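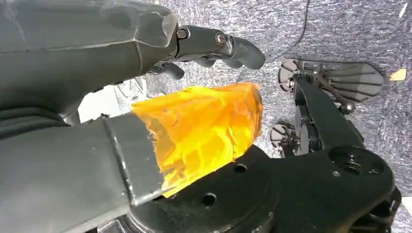

From: Dirkovlow
To: Toltatden list
Date: 21/02/2023
Subject: Re: Sound and seating for the harbor concert, and the second half

Dear all,

Thank you to Marion for her long message. I read it two times, because I wanted to be sure that I understand everything before I answer. I put my answers below each part. Please excuse me if something sounds too direct, it is only my English.

Marion Galbraith wrote:
> I have now been to Nerside and walked the hall with the man from
> the council. The fire limit is 112 seated on the floor, plus 30 in
> the gallery if we have a steward up there. That is less than we
> had for the October concert at Dalgleish, where people could
> stand at the back. I don't think we should ask for standing
> places. The hall is long and thin and whoever is at the back
> hears mostly coats.

I agree about the standing places. For our kind of music it is better when people sit. In Dalgleish I was singing the slow song about the ferry and there was always the door, and people who moved around to let other people pass. When you sing without a microphone you hear this very much.

For the gallery I am less sure. I know that it gives us more tickets, but the stairs are steep and I have seen that the view is mostly of the lamp. If we use it, I would like that we sell these seats cheaper and we say clearly on the ticket that one can hear well but see little. Then nobody is angry with us. My cousin in the city choir told me they do it this way and people even ask for those places.

> On sound. The hall has its own system, two speakers on poles and
> a small mixing desk that hums. I would rather hire than use it.
> The quote I have is 1,155 for the evening, with an engineer, and
> he wants to come in at two. Could we do the first half with no
> amplification at all? It would mean that he sets up for only
> one line-up and we might get him for less.

This is a good idea and I support it. The first half is the shanties, the two Breton dances and the women's group, and all of that was made for rooms without electricity. I sang in this hall one time some years ago, for a funeral, and I remember that the voice goes well if you stand in front of the stage on the floor and not up on the stage. On the stage the curtain eats everything. So I propose that in the first half the singers stand on the floor, in a half circle, and the first row of chairs is moved back by a meter. This will cost us a few seats, I know.

For the second half we need the amplification because of the harmonium and the double bass together with the pipes. I would ask the engineer please not to put a microphone on the pipes. At Dalgleish there was one, and I think everybody remembers it.

About the price: I don't know if it is high or normal for this region. Perhaps somebody on the list who has organized more concerts can say. If he comes at four and not at two, is it then less? We don't need a long sound check. We need a short sound check where everybody is there at the same time, and this is the thing that we never had until now.
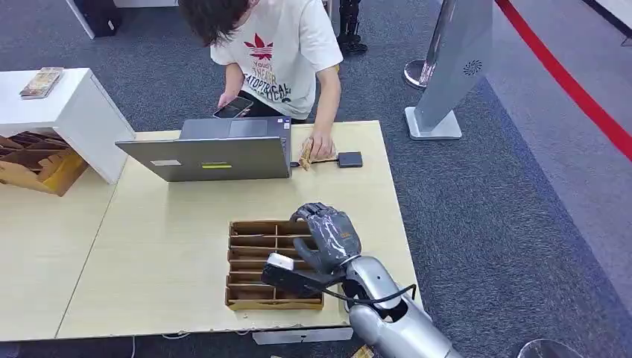 There is also the question of who tunes the harmonium. I was told that one does not tune a harmonium, one only accepts it. But it is a quarter tone below the pipes, more or less, and in the last piece this is not nice for the listener. I see two possibilities. We can leave the harmonium out of the last piece and give its part to the two fiddles, they know it already. Or we can take the last piece without pipes. I prefer the first one, but I don't want to decide this over the head of our harmonium player, so please write to me if you have an opinion, and write also to the list so that it is open for everyone.

> The second half is too long. I timed the rehearsal recording
> and even without the talking it comes to well over an hour. With
> the talking I dread to think. Something has to go. I would look
> hard at the three laments in a row.

Yes. I was the one who wanted three laments and I understand now that it is too much. In my head they belong together because they come from the same collection and tell of the same storm, first from the side of the mother, then of the brother, then of the boat owner. But a person who has paid a ticket and sits on a hall chair does not have to know this. I suggest we keep the first and the third. The second one is the most beautiful melody, I think, but it has eleven verses and you can't cut any of them without losing who is dead.

We could then put the brother's lament in the summer program, outside, where people can walk away a little and come back.

With the talking, I have a proposal also. Only one person introduces the songs, and this person does it with two sentences for each. If a singer wants to tell more, it goes in the printed program. I can write the texts for the program if somebody with better English corrects them. Last time we translated the titles in three different ways, on the poster, on the sheet and on the stage, and a lady asked me in the break when we would sing the song from the poster. We had sung it already.

> Last thing, money. The account stands at 2,538 after the
> October bills. I'd like us to agree now what we are willing to
> lose on the night, so that we aren't having the same argument
> afterwards in the parking lot.

I find this very sensible. My opinion is that we can lose the cost of the hall and not more. When I say lose, I mean in the bad case, with half of the chairs empty. If we take the engineer and the tickets go as they went in October, then we should come out near zero, and for this group zero is a good result. But I would not like that we touch the money for the instrument repairs. The big drum needs a new skin before the summer, and the case for the double bass is closed with a belt.

Some small points that were not in Marion's message:

Rehearsals. The room at Toltatden is ours until the end of April, at the usual time. Please bring your own music stand, there are fewer of them than people and the ones that are there fall down to one side.

Travel to Nerside. There is no late bus. I can take three persons in my car and one instrument that is not the harp. Who else can drive? Write it on the list please and not only to me, because I forget.

Clothes. I have been asked what we wear. I would say dark, and everybody a bit different, as always. The women's group has spoken about blue scarves and I think it looks good when they stand together in the half circle. For the men I have no idea and no wish.

Recording. A student of the music school would like to record the evening for her diploma work. She would put two microphones on one stand in the middle aisle and nothing else. She gives us a copy. I said to her that I must ask all of you first, and that every singer can say no for his or her own songs. If you don't want it, it is enough to write one line to me, you don't need to give reasons.

The guest singer. She has confirmed for two songs at the beginning of the second half, before the harmonium. She brings her own accompanist, who plays the nyckelharpa, and she asks for a chair without arms. In Nerside all the chairs are without arms, I think, but Marion, could you look when you go there the next time? She would like to hear the key of the final chorus before she comes, so that she can sing with us at the end. It is G for the moment. If we drop the pipes it can be F, and for the altos this is much more comfortable, so you see that all these questions hang on each other.

I would be happy to have your answers about the harmonium, the laments and the gallery before the next rehearsal. If we have those three, Marion can book the engineer and I can begin with the program texts.

Many greetings to all, and to the tenors: please look at page four again, the turn goes down and not up.

Dirkovlow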